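Workshop Tips: When the Gripper Lets Go (or Won't)
by Diane Cloutier

I keep a hand-held gripper on the bench and use it most days for folding and sorting cloth. In February it let go of a damp towel over a live power strip. The breaker tripped, I lost an afternoon of work, and the strip went in the trash. These are the habits I have now.

Start with the pads

The fault on mine was a loose pivot screw on one side. One finger closed late, so the cloth was held by an edge and slid out. With the fingers open, look at both arms from behind. They should stand at the same angle. If one sags, stop and tighten the screw before picking up anything else. Wipe the pads with a barely damp rag and let them dry. Lint builds up fast on cotton work. 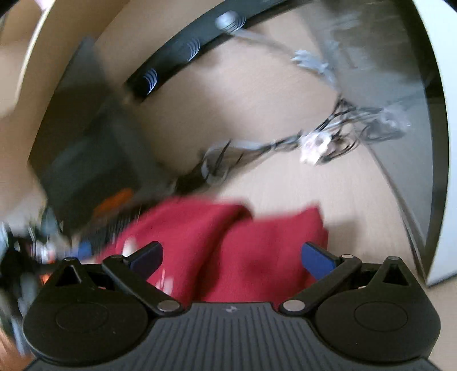

Keep cloth and cords apart

Loose fabric and cables do not mix. A pad that closes on a cord along with the cloth will pull the plug halfway out, and a plug sitting halfway out has bare prongs showing. Before you start:

Push cords to the back of the desk and tie them down.
Move the power strip off the work surface if the cord will reach.
Use dry cloth only. Hang anything damp somewhere else.
Take cups and small parts off the desk.

I bought a screw-down cord clip from Girinico and a longer extension from Somboon. Neither cost much. The clip has held so far, though the screw it came with was too short for my desk and I used one from a jar.

If it jams

Let go of the trigger and wait. Do not reach between the fingers to free the cloth – mine snapped shut once when the fabric came loose and I had a bruised thumb for a week. Turn off the power first if yours has a motor. Then work the cloth out from the side, a little at a time.

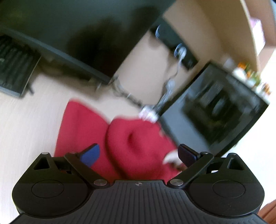 If the jam comes back after you have cleared it, check for thread wound around the pivots. I cut it with nail scissors and pull the ends out with tweezers. It takes roughly 5 minutes a side. Plistell sells a replacement screw set, part 1316, and I keep one in the drawer. Put a drop of thread locker on each screw and leave it for 12 hours before using the gripper again.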